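Skakel Robotics Club
Two-arm bench: pre-session check, September

To be filled in before the arms are powered. Mark each line OK, Fix or Stop. A Stop means the bench stays off until a supervisor has signed it back on.

1. Emergency stop, both sides of bench. OK
Comment: pressed and released each one. Both arms dropped out. The left button is stiff and should be looked at before the Pemgate heat.

2. Bench top clear of tools, bags and drinks. OK
Comment: only the cup for the handover task stays on the table. It must be empty, lid on. No real coffee in the room.

3. Arm bases bolted down. OK
Comment: marker lines on the bolt heads still match.

4. Cables. Fix
Comment: check the gripper cable by hand through the full wrist turn. At the far end of travel on the left arm it pulls tighter than we like. Add slack and retie. Do not tape it to the link.

5. Gripper fingers. OK
Comment: open and close 2 times with nothing between them. No rubbing. Keep hands out while doing this, including to pick up a dropped part.

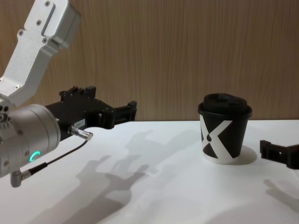 6. Speed limit. OK
Comment: set to 60 mm per second for student sessions. Last term's file had 133 in it and was loaded by mistake, so read the number off the screen before you tick this.

7. Shared space between the arms. Fix
Comment: only one arm may move in at a time. The Jardine script waits for the first arm to back out, but the older one does not. Delete the older one from the bench laptop.

8. Standing distance. OK
Comment: floor tape is 800 mm from the table edge. One person on the laptop, one on the stop button, everyone else behind the tape.

9. Eye protection. OK
Comment: two pairs scratched, replacements asked for.

Result: may run at student speed once 4 and 7 are done. Copy to the Cloria folder.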